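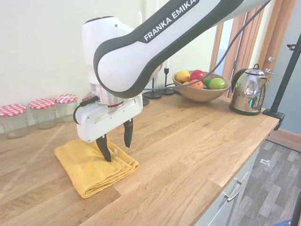

I love a packed gym for a girls' provincial qualifier more than almost anything in sport, and I'd take one over a pro game on a good night with free parking. So you'll understand I'm not grumpy about basketball in general when I say that charging grandparents to watch a grade nine game on a laptop is a rotten idea and we should quit doing it. I played for Lilesero Secondary back when our colour was yellow (think of the folded yellow cloth up there on the counter, then put a number on it and make it itchy), and if you wanted to see us play you walked in, sat down on a bench that hurt, and that was the whole arrangement. Some people put a toonie in the jar. Some people didn't, and they yelled just as loud.

Now we have Tanik. If you haven't run into it yet, Tanik is the streaming outfit our league signed with in January, and it wants $6 a game. One game! A weekend tournament is usually three games for each team, sometimes more if you keep winning, so the reward for having a talented kid is a bigger bill. I don't think anybody sat down and planned it that way. It's just how it adds up when you charge by the game.

I know the arguments for it because I've had them put to me in the parking lot. Solveig Wallin coaches the senior girls and she's a friend, and she's all for it. Her line is that the league gets a cut, the cut pays for officials, and if you've tried to find officials lately you know what she's talking about. She's right about officials. We had a junior game before Christmas start forty minutes late with one ref who'd come straight from another gym across town, and he was running on a granola bar. Pay the man. Pay him more! I'd just like us to find the money somewhere other than a fee to look in on your own niece.

And it's the looking in that I care about. The season before Tanik, a parent named Folke Lie put our games online for nothing, off a phone on a tripod up behind the scorer's table. The sound was terrible. You mostly heard Folke eating. The score wasn't on the screen, so people typed it in the comments, and half the time they typed it wrong and had a little scrap over it. The rivalry game against Granström got 1,279 views. The gym doesn't hold anything close to that. Those were old players, and cousins out west, and one former teacher who's in care now and had the staff set it up for her on the big TV. I was on the team that lost to Granström by two points in overtime and I'm still not over it, and there I was on my couch typing in capital letters at a bunch of fifteen-year-olds who'd never heard of me. It was wonderful.

This year I asked the league how many people had paid to watch the same matchup, and I was told that wasn't something they shared. Fair enough, it's their business. But I watched it (yes, I paid, I'm weak) and the comments were turned off, and it was a bit like sitting in an empty theatre. The picture was sharper, I'll give them that. There was a proper scoreboard in the corner. The camera follows the ball by itself and it only got confused once, during a timeout, when it followed a kid with a mop.

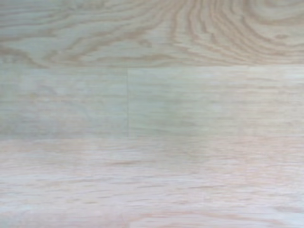 There's also the recruiting angle, and this is the one that gets parents to pull out the credit card. The Tanik pitch says every game gets saved and clipped so that university coaches can find your kid. I'm sure some coaches do look. But Sixten Lundgren, who I played club ball with and who spent years as an assistant at a small university program, told me he never once discovered a player by browsing. Somebody he trusted phoned him, or a kid emailed him, and then he went and looked. What he wanted was a link that opened. He said if it asked him for a password he went on to the next email. So for the handful of kids who really are headed somewhere, the locked gate may be doing them harm, and for everybody else it's a hope being sold at six bucks a pop.

I don't want to be the person who only complains, so here's what I'd do. Keep the good camera. Let everybody watch the game live for free, with the comments on and somebody's mom keeping an eye on the language. If Tanik wants to charge for the clips and the stats and the slow motion, go right ahead, I think plenty of families would buy that happily. Then sell a sponsor spot on the scoreboard. Kagiso Khumalo at Firkila Tire has sponsored everything in this town down to the skate sharpener, and when I asked him about it he said he'd never been asked. Never been asked! We went straight to charging the grandparents without phoning the tire shop.

Will that cover the officials? Maybe not all of it. Then put the registration up a bit, and help the families who can't manage it, which we already do for uniforms. I'd rather see that cost sitting in the open in the fall where we can all argue about it than have it come out of people's pockets one game at a time over the winter.

Signe Blomqvist, who ran our concession for years, used to prop the side door open in the fourth quarter so the kids hanging around outside could come in and see the finish. It let the cold in something fierce and the janitor hated it. A lot of those kids tried out the next year. I was one of them, I'd only come over for the fries, and I ended up playing four seasons in that itchy yellow jersey.

The league meets again before the spring break and you're allowed to come and speak. I'll be the one with the muffins.

Shared 2 times
6 comments

Recent in Opinion
Give junior games a real shot clock or take the thing off the wall
Why I stopped coaching my own son
The Lilesero rink needs a roof before it needs a mascot
Three-on-three belongs in every schoolyard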